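**Ticket 389: Peg board demo stops partway through, needs fix before open day**

Opened by: Tamsin Lockyer, Whitelaw visitor program
Assigned to: Roksolana Pasichnyk, Skorkum support
Site: Whitelaw, demo room
Priority: High
Status: Closed, one item carried over
Opened: 6/24/26

**Problem as reported (Tamsin)**

We are running the two-arm peg board demo for the open day. It ran fine in rehearsal last week. This morning it stopped three times in a row. The left arm goes to the board, waits, and then the controller shows "hand timeout, left" and both arms hold where they are. The right arm doesn't report anything. Clearing the fault and pressing start gets it going again, but it stops again within a few minutes.

First group is local high school students, 14 of them plus two teachers. After that it's walk-ins until the end of the day. I can talk over one stop. I can't talk over one every few minutes.

What I have tried:

- Cleared the fault from the pendant, three times
- Powered the controller off and on, once
- Put all the parts back at their starting places and ran from the top

No change.

**Reply 1 (Roksolana)**

Thanks, that's enough to start on. Please send the controller log from today and the one from rehearsal. They are under Service > Logs > Export. Also let me know:

1. Does it stop at the same step each time?
2. Was anything moved between rehearsal and today, including the table, the cloth, the lights or the cabinet?
3. Which version of Zidton is on the controller? It's in the bottom corner of the start screen.

Please don't reseat any cables until I've seen the logs.

**Reply 2 (Tamsin)**

Logs attached.

1. No. Twice it was early on, near the round blue part at the top of the board. The third time it was further along.
2. The table was pulled forward so people can stand on both sides. The cabinet stayed where it was. The cloth was taken down and put back up.
3. Zidton 6. Same as rehearsal.

Photos of the station from today:
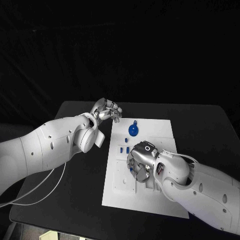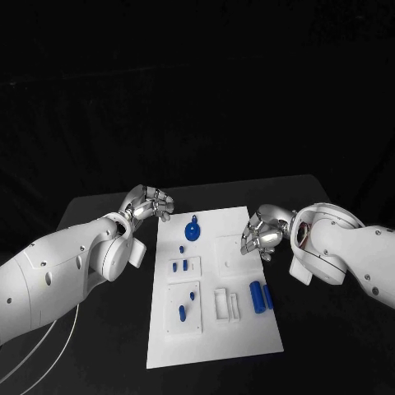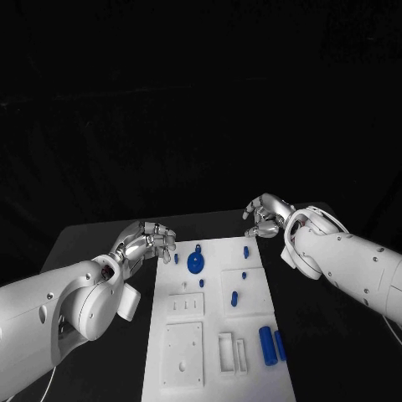

All three have both arms in over the table.

**Reply 3 (Roksolana)**

I've gone through both logs. The rehearsal log has no timeouts at all. Today's has one for each stop you reported, plus a lot of short dropouts on the left hand that cleared before the limit. The limit is 80 ms. The dropouts get more frequent when the left shoulder is turned outward, and that doesn't match any one step in the program. It fits what you said about it stopping in different places.

So I don't think the program or the parts are involved. With the table pulled forward and the cabinet left behind, my first guess is that the left cable run is now too short and is pulling on its connector at the cabinet end. Please do this in order:

1. Press stop and switch off arm power at the cabinet. Leave the controller on.
2. Follow the left hand cable from the table back to the cabinet. Look for any spot where it is tight, pinched or under a table leg.
3. At the cabinet, check the connector marked L-HAND. The collar should not turn by hand. If it does, tighten it.
4. Move the cabinet forward by the same distance the table moved.
5. Power the arms on, then run Service > Hand Test > Left. Let it go the whole five minutes.

Send me the result screen, pass or fail.

**Reply 4 (Tamsin)**

Steps 1 to 4 done. The cable was tight between the floor clip and the cabinet. It wasn't pinched anywhere. The L-HAND collar turned almost half a turn before it stopped. I checked the right one too and it was already snug.

We couldn't move the cabinet the full distance because the power strip doesn't reach. It went forward enough for the cable to hang loose.

Hand test: pass, no dropouts listed.

I then ran the demo twice from start to finish with nobody in the room. No stops. The second time a peg went in crooked and stayed that way, but the arms kept going.

**Reply 5 (Roksolana)**

Good. The crooked peg is separate. When the table moved, the board may have shifted a little against the arms, and the hands still go to the old positions. Run Setup > Locate Board before the students come in. It takes under ten minutes. Keep people back from the table while it runs, since the arms swing wider than they do in the demo.

If you get a timeout with visitors there, clear it once and go on. If you get a second one, stop the demo and call the support line instead of restarting it.

**Reply 6 (Tamsin)**

Locate Board done. The offset it reported was small, but the pegs are going in straight now.

Update after closing: the student group went through with no stops. We had one stop in the afternoon. The message was "path blocked, right," and I think it was a visitor's tote bag hanging over the table edge. Cleared it and went on. We put tape on the floor after that and asked people to stay behind it.

Two questions came up that I couldn't answer. A teacher asked if the board can be bought separately, and several people wanted to know how hard the hands can squeeze.

**Reply 7 (Roksolana)**

The board comes from Hameck and they do sell it on its own. I'll send you the order sheet to pass along. Grip force is in section 4 of the hand manual. Please give people the figure from there, as the older flyer has a different one.

The afternoon log shows no dropouts on the left hand. I'm closing this.

Carried over: longer left hand cable and a longer power lead for the cabinet, to be fitted at the December service. Until then, if the table moves, the cabinet moves with it, and Locate Board gets run again.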